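Tufa Rim Trail

The Tufa Rim Trail is a hiking trail in the hills north of Gurkdale. It runs for 12 miles along the edge of a limestone plateau, from the Climo trailhead in the south to the ford at Umport Creek in the north. Most hikers walk it from south to north, as the steepest section is then taken uphill.

Route

The trail leaves the Climo parking area on a gravel road and turns onto a narrow dirt path at the first gate. It climbs through oak and juniper to the rim, gaining most of its height in a set of 81 short switchbacks known as the Ladder. Above the Ladder the path is level and follows the cliff edge, in places within a few feet of the drop.
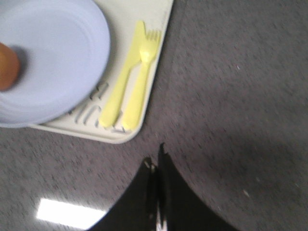

Past the midpoint the trail crosses a band of bare rock where the route is marked by cairns. The markers are hard to follow in fog. A side path leads west for 300 yards to Habte Point, a flat ledge with a view over the lower valley. The main trail then drops through loose scree to the creek.

History

The southern half follows an old stock route used to move sheep between winter and summer pasture. It fell out of use after the valley road was paved. The path was surveyed again by Fasil Habte, a land surveyor from Gurkdale, whose map remains the basis for the current signs.

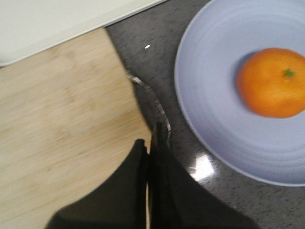
The northern half was built later under trail engineer Ximena Bañuelos, who moved the line away from a slope prone to rockfall. Her crew cut the stone steps above the creek by hand. An earlier plan for a footbridge was dropped – the banks were judged too soft to hold the footings – and the crossing is still a ford.

Access and permits

A permit is required for overnight trips. Day hikers sign a register at the gate. Camping is allowed at 6 marked sites, all on the plateau, and open fires are banned all year.

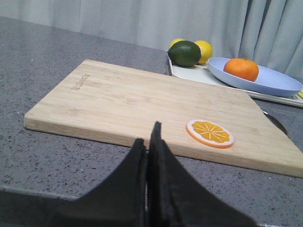

Water is found only at the creek and at a spring below the Ladder, which is often dry by August. A shuttle bus links the two ends of the trail daily except Monday. The ford is closed during high water, and hikers must then return by the same route.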